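Setting up and looking after a two-arm robot cell in simulation

Updated 28 June 2020

These are my working notes for the simulated cell that we use in the Stasotby project. It has one robot with two arms, one room with stone counters, and a set of small objects to pick up. I wrote the notes first for myself, because every time I came back to the cell after some weeks I had forgotten half of the settings. Then colleagues in Nernport started to use the same cell and asked me the same questions, so I put everything in one page.

I suppose that you already have the simulator running and that you can load a robot model without errors. If not, please do this first. Nothing on this page will help you with graphics drivers.

What you need before you start

The robot model with both arms and both grippers. The room file. The object folder. The controller package from Jendstead, which contains the joint limits and the gripper settings. Please take all of them from the same release. I once mixed a room file from May with an older object folder, and the objects were loaded below the counter top and fell to the floor in the moment the physics started. I lost one full afternoon with this.

Make also a copy of the original settings file and keep it somewhere you will not touch it.

Step 1. Load the room without the robot

Start with the room alone and let the physics run for 20 seconds. Look at the counters. All objects should rest quietly. If a bottle trembles or moves slowly to the side, its collision shape is probably cutting into the counter. Lift the object by 2 millimeters in the object file, save, and load again. Do not try to correct it with higher friction. The bottle will stand still, but later it will stick to the fingers in a strange way.

Check the floor too. If something has fallen down there, you want to know it now and not after the robot is standing in front of it.

Step 2. Place the robot base

Load the robot with both arms folded. The base must be near enough that the gripper can go over the counter, and far enough that the body shell does not touch the edge. I move the base in small steps toward the counter until the contact list shows the first contact, and then I move it back by 8 centimeters. With our counters this leaves enough space for the elbow to turn.

If you change the height of the robot, repeat this step from the beginning. The elbow moves to another place and the old distance is no longer safe.

Step 3. Check the joint limits of each arm

Move one joint at a time, slowly, from the lower limit to the upper limit. Do first the complete left arm, then the complete right arm. The arm that is not tested stays folded.

You are looking for two kinds of problem. The first is a joint that stops before its limit. This is normally a collision between two neighboring links, and you can find the pair in the contact list. The second is a joint that goes past its limit and then jumps back. In this case the limit in the model and the limit in the controller package are different. Trust the controller package and correct the model.

Write the results down for every joint. It is boring work, but after an update you can compare the new values with the old ones in a few minutes.

Step 4. Check the grippers

Open and close each gripper away from all objects. Both fingers must move the same distance and arrive at the same time. If one finger is slower, look at the damping values of the two finger joints. In our model they are written separately, and it is easy to change only one of them by mistake.

Then look at the closing force. The default value is good for a bottle but too strong for very small things, which are pushed out between the fingers. I use a lower force for the whole set of objects and a slower closing speed. It costs a little time in each grasp and I have fewer dropped objects.

Step 5. Set the rest pose and the reach pose

When both arms work correctly, save two poses. In the rest pose both arms are folded close to the body. In the reach pose one arm works and the other one waits. For the left side, I bring the left gripper over the counter, a short distance from a small object, and I keep the right arm clear of the counter, above the floor, with the fingers open and pointing up.

The waiting arm is more important than it looks. In my first version it was hanging straight down, and when the base turned, the gripper hit the side of the counter. With the forearm raised it has free space to turn.

Check the reach pose from the head camera of the robot and not only from the free camera. From the free camera everything looks reachable.
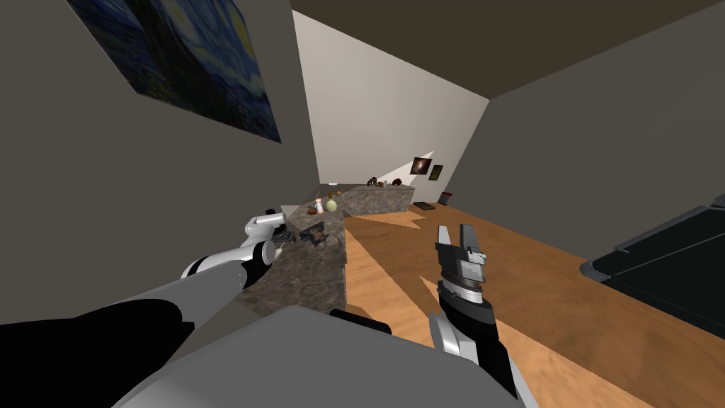

Step 6. Run the short test

The short test is a script with the name cell_check, in the tools folder of the Cruickshank package. It moves from rest pose to reach pose and back, first with the left arm and then with the right arm. Let it run 20 times. At the end it prints the largest position error of each gripper and a list of unexpected contacts.

The list of contacts should be empty. If it is not, go back to the step that belongs to the contact: body against counter is Step 2, link against link is Step 3, finger against finger is Step 4.

Looking after the cell

After each update of the simulator, repeat Steps 1, 3 and 6. The other steps are only needed if you changed the robot or the room.

Reset the objects from the object file before every longer session. Do not move them back by hand with the mouse. They look correct, but small rotations remain and the results can not be compared.

Keep the light settings fixed as long as you record from the head camera. A different angle of the sun moves the shadows on the wall and the bright patches on the floor, and our object detector reacted badly to this.

Common problems

The arm shakes when it holds still. The position gain is too high for the time step. Make the time step smaller first, and reduce the gain only if this does not help.

The gripper goes through the object. The object has a visual shape but no collision shape. Open the object file and add a simple box or cylinder.

The simulation becomes slow after a long time. Check that the contact log is not growing without limit. In the settings file you can switch it off for normal work and switch it on again for the short test.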